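Capítulo 4
Pinzas en la mano: cómo comparar antes de montar

Confieso que durante mucho tiempo elegí las pinzas por catálogo. Miraba la fuerza de cierre, la apertura máxima, el precio, y pedía la que mejor quedaba en la tabla. Luego la atornillaba al brazo y me pasaba una tarde entera peleándome con una bolsa de patatas (las bolsas son terribles, ya lo veréis).

En este capítulo vamos a hacerlo al revés. Primero cogemos la pinza con la mano, como si fuera una herramienta de cocina, y repetimos la tarea hasta que nos duela la muñeca. Compararemos dos modelos, el Drorura y el Cheng, con 54 intentos cada uno, y solo al final hablaremos del brazo. En el apartado 4.3 tenéis la hoja de registro que uso yo; copiadla tal cual o cambiadla a vuestro gusto.

Os pido una cosa: anotad también los agarres feos, esos en los que el paquete sube torcido pero sube. En mis primeras pruebas los daba por buenos sin más y los resultados no había quien los entendiera. 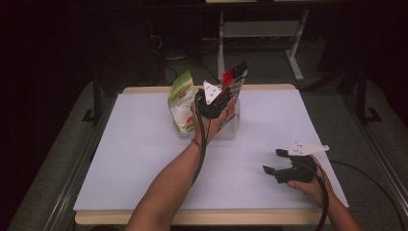 Con los envases blandos, además, importa muchísimo por dónde se agarra. Una bolsa cogida por el borde superior se comporta como una banderita; cogida por el centro, se hincha y empuja los dedos hacia fuera. ¡Y el marcador tiene que seguir a la vista de las cámaras mientras giráis la muñeca! Volveremos a ello en 4.5, cuando toque limpiar trayectorias.

4.1 Qué medimos y qué dejamos fuera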